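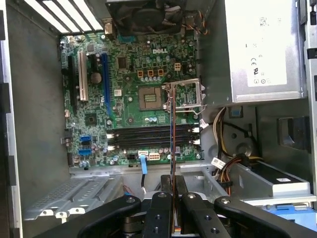
*Figure 4. View from the wrist camera. The two fingers hold the board by its faces, edge-on to the camera.*

## 4. Comparing two grippers on the desktop computer task

This section explains how to try the two grippers of the Romivdale kit on the same job and how to write down the result. Please finish Section 3 (arm power-up and camera check) before you begin. The procedure was last checked on April 4, 2019 by Parveen Khokhar at the Larnbridge workshop.

The kit contains the Nilach linkage gripper and the Yousafzai parallel gripper. Both use the same wrist plate and the same cable, so the arm program does not need to be changed. Only the finger offset is different.

### 4.1 Prepare the computer

1. Unplug the computer from the wall and remove the side panel.
2. Lay the computer on its side on the bench rails, with the open side up.
3. Open the processor load plate, if your test plan includes the socket. Leave it open during all runs.
4. Put the parts fixture to the left of the computer and fasten it to the rails.
5. Push loose cables away from the path of the fingers. Do not pull on a plug that is still connected.

> **Caution:** Never open the power supply unit. It can hold a charge after the computer is unplugged.
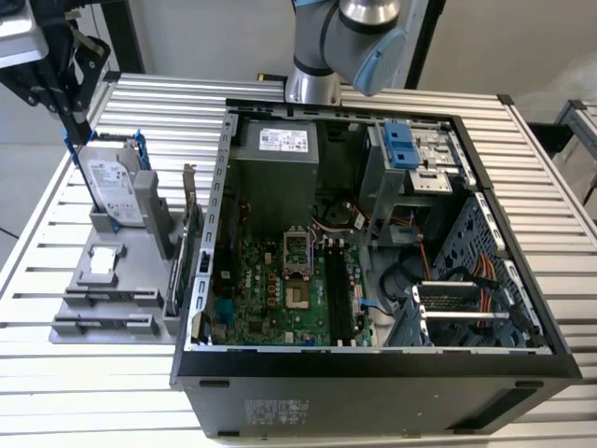

*Figure 5. Bench arrangement seen from the fixed camera. The parts fixture is at the left of the computer, with a hard disk drive standing in it.*

### 4.2 Load the parts fixture

1. Stand the hard disk drive upright in its place. The blue caddy can stay on the drive.
2. Place the small parts in the recessed pockets.
3. Move the arm by hand over the fixture and look if the elbow or the wrist touches the case. If it touches, move the fixture and not the computer, because the camera positions are saved for the computer.

Note: the fixture is a 3D-printed part and it can bend a little when the screws are too tight. Turn the screws until they stop, and no more.

### 4.3 Run the test

1. Mount the Nilach gripper first. Tighten the wrist screws in a cross pattern.
2. On the controller, open **Tools > Finger offset** and enter 18 mm.
3. Set the speed to 9 percent for the first run.
4. Start the program `board_pick`. Keep one hand near the stop button for the whole run.
5. Watch the wrist camera picture when the fingers close. The board must stay straight between them. If it turns, stop the arm and reduce the grip force by one step.
6. Let the arm carry the board across the memory slots. The lower edge must not touch the slot latches.
7. Repeat with the hard disk drive, using the program `drive_pick`.
8. Change to the Yousafzai gripper, load its own offset from the label on the gripper, and do steps 3 to 7 again.

> **Caution:** Do not raise the speed to 100 percent inside an open case. The linkage of the Nilach gripper becomes wider when it opens, and the outside links can hit the drive cage.

### 4.4 What to write down

For each run, please fill in one line of the log sheet:

- name of the gripper and of the part
- grip force step
- if the part turned or slipped in the fingers
- which camera gave the better view of the contact

The wrist camera shows the fingertips well, but the gripper itself hides the near side of the case. Use the fixed camera to judge the distance between the arm and the rear of the case. When the two cameras seem to disagree, stop the arm and look with your own eyes before you continue.

### 4.5 If the board slips

Clean the finger pads with a dry cloth and try again with the same force. If it slips 2 times, increase the force by one step only. Worn pads must be changed as a pair, see Section 7.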